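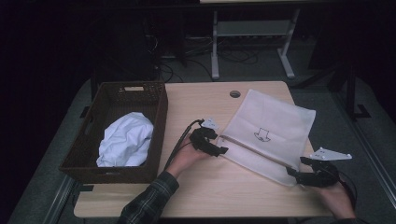
So I've spent most of December folding other people's laundry, sort of. Jondale wants a policy that can deal with soft stuff, and soft stuff is miserable to learn from unless you have a big pile of good examples, so Jae-hoon and I have been making the pile.

We're at 900 episodes on bags and cloths as of Wednesday. The goal is 2655, a number Hannelore got out of a spreadsheet I have not been allowed to see!

The grippers took me a good week to stop hating. You lose all the feeling in your fingertips, and fabric is mostly a fingertips thing (try doing up a zipper in oven mitts and you'll get the idea). What finally helped was slowing down at the grab. I used to go in fast with both hands and then spend ages correcting, and all that dithering ends up in the data. Now I let the left side get a proper hold of an edge before the right one commits to a corner.

Cables are my other complaint. They drag on your wrist just enough to bend a nice straight reach, and I've started wearing long sleeves so they don't rub.

We had a small argument about mistakes, too. Jae-hoon was tossing any take with a dropped corner. I wanted to keep the ones where you drop it and pick it right back up — surely the thing needs to see a recovery now and then? We asked Hannelore and she said keep them but tag them, so there's now a "fumble" tag, and yes, most of the fumbles are mine.

I threw out 128 takes last week for a dumber reason. I'd been starting every one with the bag at the same angle, and when I trained on just that batch, the policy went to pieces if you turned the bag a little. Now I toss it down without looking before each take.

Next up is towels, the thick kind. Jae-hoon says they're easier. We'll see.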